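# Worn spot on a green work mat: patch it, flip it or bin it?

**benchrat_4** · December 7, 2020

Our big bench mat has worn through near the middle. The green surface is torn and scuffed away and you can see white and pale green underneath. It has been like that since October and it's getting bigger. We open boxes on it all day. Can it be patched?
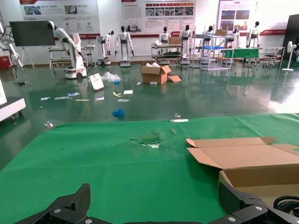
*The mat, with the floor on unpacking day.*

**Wundska**

I wouldn't patch it. I tried vinyl tape on mine and the edges lifted in 2 weeks. Flip it over if the back is the same material.

**tapegun300**

Disagree. Tape fails if you don't clean the mat first. Wipe it with alcohol, cut the patch with round corners, press it down overnight. Mine is a Batent mat and the patch has held for 4 months.

**Wundska**

Do you drag boxes across yours?

**tapegun300**

No, mostly small parts.

**Wundska**

Then it isn't the same test.

**nomden_shop**

Never mind the mat, I'd pick up the floor. Glossy epoxy plus flat paper and sticks is how people slip. Put the packing material straight into a box as it comes out.

**benchrat_4**

Fair about the floor. The back of the mat is a different material, so no flipping. I'll try the patch and put a sheet of cardboard over it when boxes come in.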